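Bilville Equestrian Center Opens Registration for August Dressage Clinic and Schooling Show

BILVILLE - The Bilville Equestrian Center will hold its summer dressage clinic and schooling show in August, with registration open now to riders of all levels. The program runs over 2 days. Lessons fill the first day and the schooling show takes up the second. Riders may enter one or both.

The clinic is open to adult and junior riders on horses or ponies of any breed. Lessons are private or semi-private and last 45 minutes. Riders are asked to say on the entry form what level they are working at and what they would like to work on. Groundwork and in-hand sessions can be requested by people whose horses are young, coming back from time off, or not yet going under saddle.

The schooling show offers walk-trot tests through Second Level, plus a pairs class and a freestyle class. Schooling attire is fine. Braiding is optional. Helmets must be worn by everyone mounted on the grounds, at all times, including in the parking field. Readers are allowed for all tests except the freestyle. Each rider will receive a written score sheet, and there will be a short break after every fifth ride so that the judge can talk with riders who want more feedback.

Both days start at 8 a.m. Ride times will be posted on the center's website and on the barn door the evening before. Riders who need an early or late time because of a long haul should write that on the form. Requests will be met where the schedule allows, in the order entries come in. 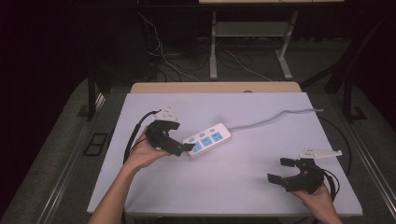 Power strip with blue outlets on a white table.

Stabling is available in the Poulain barn, the long barn on the north side of the property that was finished last fall. Stalls are matted and come with two bags of shavings. Hay and grain are not supplied. Water is at both ends of the aisle, and riders should bring their own buckets and hangers. Stallions may be stabled only in the end stalls and must be noted on the entry form. Horses arriving the evening before should be in by 8 p.m., when the front gate is closed for the night.

Day parking for trailers is in the mowed field across from the outdoor arena. Horses may be tied to trailers but may not be left there unattended. Please pick up manure and hay before leaving. A dump pile is marked next to the field.

Lessons will be held in the covered arena. The show will use the outdoor arena, which has new footing this season, with the covered arena kept open for warm-up. If there is thunder or heavy rain, the show will move under cover and the warm-up will be shortened. No more than six horses may be in the warm-up at once during the show.

The fee for the full program is $375 for one horse and rider. It covers two clinic lessons, up to three tests at the schooling show, and a day stall. Overnight stabling is extra and is charged per night. A second horse with the same rider is entered on its own form. Auditors are welcome at the clinic and may bring chairs. There is no charge to watch the show. Dogs must stay on a leash and are not allowed in the barn aisles.

The show is part of the Kalix Series, a group of schooling shows held at four barns in the area from May through October. Points earned in Bilville count toward year-end awards in the junior, adult amateur and open divisions. Riders do not need to join the series to enter, but only series members can collect points. Last season 279 horse and rider pairs took part in the series. 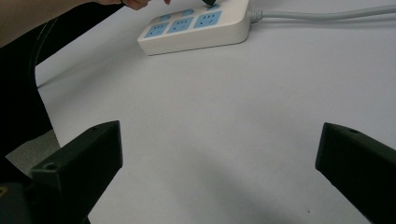
The power strip, with its light blue socket faces.

This year's ribbons and year-end coolers are sponsored by Zorovon, a regional feed and tack supplier. Zorovon has also given $1000 to the center's junior rider fund, which pays part of the clinic fee for young riders who would not otherwise be able to attend. Juniors can apply to the fund with a one-page letter sent along with the entry form. The letter should say how long the rider has been taking lessons, what horse they will bring or borrow, and what they hope to work on. Decisions will be made before the closing date so that families can plan.

Borrowed and lease horses are welcome at both the clinic and the show. The center has a small number of school horses that can be used by current lesson students only, with the approval of their regular instructor.

A current negative Coggins test is required for every horse on the property, along with proof of flu and rhino vaccination within the past six months. Copies may be sent with the entry or handed in at check-in. Horses without papers will not be unloaded. A signed release is required from each rider, and a parent or guardian must sign for juniors.

Changes to tests can be made without charge until the schedule is posted. Refunds, less an office fee, are given until the closing date. After that, refunds are given only with a note from a vet or doctor, or if the spot can be filled from the waiting list. Riders may switch to another horse at any time if the new horse's papers are in order.

Lunch and cold drinks will be sold next to the outdoor arena on both days from 11 a.m. to 2 p.m. Coffee will be available at check-in.

Entry forms, the full list of tests and the stabling form are available at the center office and on its website. The office is open from 9 a.m. to 4 p.m. and takes entries in person, by mail or online.

About Bilville Equestrian Center

Bilville Equestrian Center is a boarding and lesson barn offering instruction in dressage, low-level eventing and groundwork for children and adults. The property has a covered arena, an outdoor arena, two barns and access to local trails.

Media contact: Bilville Equestrian Center office

###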